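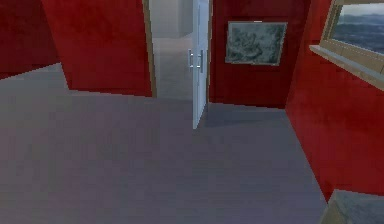 Small Offices Deserve a Longer Notice Period

Opinion
4 December 2023

Commercial tenants in Litham are entitled to very little warning when a lease comes to an end. Under the standard terms used by most landlords in the district, a business may be asked to leave within two months. The Litham Tenants' Forum believes that this period should be extended to six months for any premises under 3000 square feet.

The present arrangement was written for another kind of market. When the standard terms were adopted in January 2000, vacant units were plentiful and a small firm could expect to find a comparable address within weeks. Those conditions no longer hold. Firms now compete for the same few buildings, and many sign for space that does not suit them simply to avoid a gap in trading.

An empty room is inexpensive to describe in a lease and costly to turn into a place of work. A tenant must arrange telephone and data lines, inform the bank and the insurer, move records, and reprint every document that carries an address. Staff who chose their homes with the old office in mind may face a longer trip each day. None of this can be done well in two months, and firms without a property department feel the strain most.

Bautista Carrasco, whose translation bureau left Dewulf Yard last spring, paid for storage and for temporary desks at the same time. His new lease was signed before he had read the service charge schedule in full. He has since found that it obliges him to share the cost of roof repairs.

Landlords raise a fair objection. A longer period delays redevelopment and may leave an owner tied to a tenant who pays late. Jarosław Sadowski, who manages several buildings for Skoseo, has argued that six months would discourage owners from offering short leases at all. The Forum takes this concern seriously. Our proposal therefore excludes tenants in arrears and permits either party to agree to a shorter period in writing, provided that the tenant is compensated for the months given up.

The standard terms are open for review this winter. We ask the district to adopt the six-month period for new leases first and to apply it to existing leases as they are renewed. Members who wish to comment on the draft clause should write to the Forum office before the end of January.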